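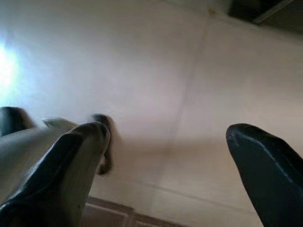 Is 434 episodes enough to train a policy that will work on your own bench?
Probably only if your bench is our bench. We'd treat any claim beyond that with suspicion, including ours.

# Nestness

Wrist camera recordings from a two-finger gripper build in the Wurnach shared workshop. Built by Petro Didenko, recorded and sorted by Vsevolod Holovko.

## What you get

- 434 episodes, of which 68 are marked as failed
- one wrist view per episode
- a plain text label for each, typed by hand

We left the failures in. Most hobby sets throw them out and then report a lovely success rate, and we don't see what that is worth.

## Known problems

The fingertips were never swapped between sessions, so wear and date are tangled together. A model could learn one from the other. Lighting was whatever the workshop had at the time, and the Tuesday evening sessions look different enough that we'd hold them out as a test split.

Nine episodes have labels Petro and I still disagree on. They are tagged `disputed`. Please don't quietly fix them.

The 40 episodes recorded in September used an older calibration file. Joint angles there are off by an amount we never measured properly.

## Claims we are not making

We haven't shown that this helps with any other arm. Someone ran it through Situlex and got a nice curve, but the test set came from the same bench. Draw your own conclusions.

## Loading

Run `load.py` with the folder path. It stops at the first broken file and prints the name.

VH

Related
- Từ: label cleaning scripts
- Wurnach bench calibration notes
- Nestness gripper parts list

This site uses cookies to remember your settings. Accept | Manage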